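The Londaleck Burials: Common Questions About Teeth, Isotopes and Who Came From Where

29 Jan 2018 | By Londaleck Project Staff
7 min read

Since the first results went out we have been getting the same questions from schools, local history groups and people who live near the site. The answers are collected on this page. Technical readers should use the full report, which has the measurement tables.

What is the Londaleck cemetery?

It is an early medieval burial ground on a low gravel terrace above the Milla River. The excavated part holds 227 graves. It was in use for nearly two centuries, and most of the graves fall in the first half of that period. The eastern edge was lost to a quarry before anyone recorded it, so the original number of burials is unknown.

What were you trying to find out?

How many of the people buried there grew up somewhere else. For a long time the usual account was that the terrace was settled by a group of newcomers, and that the brooches and belt fittings in the graves showed it. Objects travel, though. They are traded, inherited, copied and stolen, and a person can be buried in a foreign brooch after a life spent within a mile of the grave. Teeth are a more direct source.

Why teeth?

Enamel forms in childhood and does not remodel afterward. Whatever went into it from food and water stays there for life, and usually for a long time after burial. Bone is different. It is replaced slowly through adult life and also soaks up material from the soil, so it says more about the later years and is easier to contaminate.

Different teeth form at different ages. The first permanent molar begins around birth and its crown is done in early childhood. The third molar forms much later. When both survive in one jaw, you can compare two stages of the same childhood.

What do you measure in them?

Mainly strontium and oxygen. The ratio of two strontium isotopes varies with the rock under the soil. Old granite has one sort of value, young limestone another. Plants take it up, animals eat the plants, people eat both, and the ratio passes along nearly unchanged. Oxygen isotopes depend on drinking water, and so on rainfall, temperature, altitude and distance from the sea.

Neither one gives you an address. What they can do is rule places out. If the enamel value doesn't match anything in the Milla valley, that person's childhood water and food came from somewhere else.

How do you know what the local values are?

We built a baseline. That meant plant and soil samples from every rock type within a day's walk of the cemetery, plus snail shells and teeth from pigs found in the settlement layers.
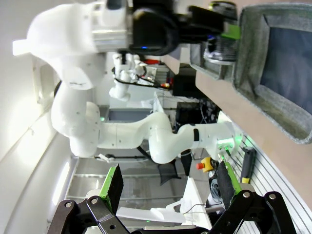
Pigs are useful for this. They were generally kept close to home and ate what the household ate, so their enamel gives a fair picture of the food supply. Sheep and cattle are less reliable and were left out of the baseline. They could be moved long distances to summer pasture or to market, and a cow from two valleys over would widen the local range for no good reason.

Modern fertilizer can shift the strontium in farmland, so plants were taken from old woodland wherever there was any left. In the lower valley there isn't much, and the baseline is thinner there. We say so in the report and we'll say it again here.

How many people were tested?

Every individual with a usable second molar. Where the second molar was missing or badly worn, a premolar was used instead. Children too young to have a finished crown were left out, and so were the cremations, where heat damages the enamel. In nine cases we also sampled the third molar, looking for people who moved while they were still growing up.

What did you find?

Most of the adults fall inside the local range for both elements. A smaller group clearly does not. Those people don't share one signature. They split into at least two sets of values, one pointing to older rock than anything in the valley and one pointing to wetter, milder conditions toward the coast. A few sit on the line, and we have not assigned them.

The people with nonlocal values turn up in every phase of the cemetery, including the latest. That doesn't fit a single arrival. It looks more like people coming in a few at a time, over generations, from more than one direction.

Do the outsiders have the foreign brooches?

Some do. Most don't. Several of the best furnished graves, the ones that have been drawn in textbooks as typical migrants, belong to people whose values are local. One woman with plainly nonlocal enamel had a plain iron knife and nothing else. With numbers like these we would be careful about any rule, in either direction.

Could the "locals" be the children of migrants?

Yes. This is the biggest limit of the method, and it comes up at every talk. Isotopes record where a person was as a child. They say nothing about where the parents were from. A couple could walk in from 300 miles away, and a daughter born the next spring would look as local as anyone in the cemetery.

That is why ancient DNA is being done alongside. DNA speaks to ancestry over many generations and has little to say about where one person spent a childhood. The two kinds of evidence answer different questions and can disagree without either being wrong.

When will the DNA results be out?

Samples from the inner ear bone have gone to Prurnum, the laboratory handling the extraction. Preservation on the terrace is uneven. The gravel drains well, which helps, but it is also slightly acidic in places, and there we expect failures. First results are due in July. We won't be releasing anything piecemeal before then.

Doesn't this prove that there was no migration?

No. It counts against one version of it, the version where a whole people arrives at once and replaces whoever was there. Migration of some kind plainly happened, since part of the cemetery grew up elsewhere. The open questions are about scale and pace, and about what happened to the families already living in the valley.

Does everyone on the project agree with that reading?

They don't, and the disagreement is worth having on this page.

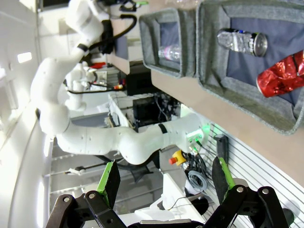

Sakda Rungrueang thinks the answer above leans too far toward a slow trickle. The earliest graves are the ones nearest the quarry, and if a founding group was buried at the eastern edge, it would be exactly the part that is gone. A cemetery missing its first generation will always look as though its people were local. Rungrueang would also like the coastal set treated with more caution, as brewing and stewing both change the oxygen in what people drink and could push a local person partway toward those values.

Both points are fair. The second can be tested to some extent, and we have started on it. The first can't be, unless more of the eastern edge survives under the quarry road than we think.

Is the Magbanua cemetery part of the same study?

It was excavated earlier, by a different team, and is being used for comparison. Magbanua lies upstream on harder rock. Its local range overlaps with ours only slightly, so people moving between the two places should show up well. So far we have one likely case: a man buried at Londaleck whose values fit Magbanua closely. They would also fit a number of other places on the same formation, so please don't quote him as a confirmed traveler. One website already has.

Does sampling destroy the tooth?

It removes a small piece. A sliver of enamel is cut from one side after the surface has been cleaned off, and the rest of the tooth stays with the skeleton. Each tooth was photographed and molded first, so wear and shape can still be studied. Where a person had only one tooth left, we didn't sample it.

My family has lived in the valley for generations. Can you tell me if I'm related to anyone in the cemetery?

Sorry, no. Go back that many generations and the number of ancestors on paper is far larger than the population of the valley ever was, so the same people fill many places in the tree. If any of them left lasting lines of descent, a large share of people alive in the region today probably come down from them, along with plenty who have never heard of it. You may also have an ancestor on paper who passed no detectable DNA down to you. A commercial ancestry test will not settle it, and we can't compare your results with ours.

Where are the remains now?

In the county store, in climate-controlled racking. They are not on display. Requests for research access go through the museum and need a written proposal. Allow two months for a reply.

Can I visit the site?

The terrace is private farmland and was backfilled at the end of the excavation. The river path passes along the foot of it, but there is nothing to see from there except the field. Please don't metal detect on it. It is a protected site, and the unexcavated part to the north is the best chance anyone will have of checking our results.

Can teachers use this material?

Yes, with credit. A shorter version with the strontium map and a simplified table is available from the project office. The map was redrawn in the fall, and older copies have the key for limestone and sandstone the wrong way round. If yours shows limestone in the hills, it's the old one.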